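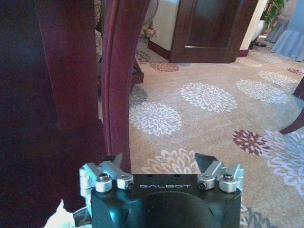 Patterned flooring.

How to measure a room for patterned flooring

You need a tape measure, a pencil and a sheet of graph paper. Allow half an hour for an ordinary bedroom.

Draw the outline of the room first, including alcoves and door openings. Measure the length in three places, wall to wall at floor level, and write down the longest figure. Do the same for the width. Work in millimeters. A reading of 2245 goes on the plan as 2245, not rounded.

Measure alcoves separately. Doorways are measured to the middle of the closed door.

Next, find the pattern repeat on the product label. Divide the room length by the repeat, round up to a whole number and multiply back. That is the length to order for each strip.

If the roll is 2000 mm wide and the room is wider, you will have a seam. Mark it on the plan, away from the doorway.

Measurements checked by Roswitha Nolte.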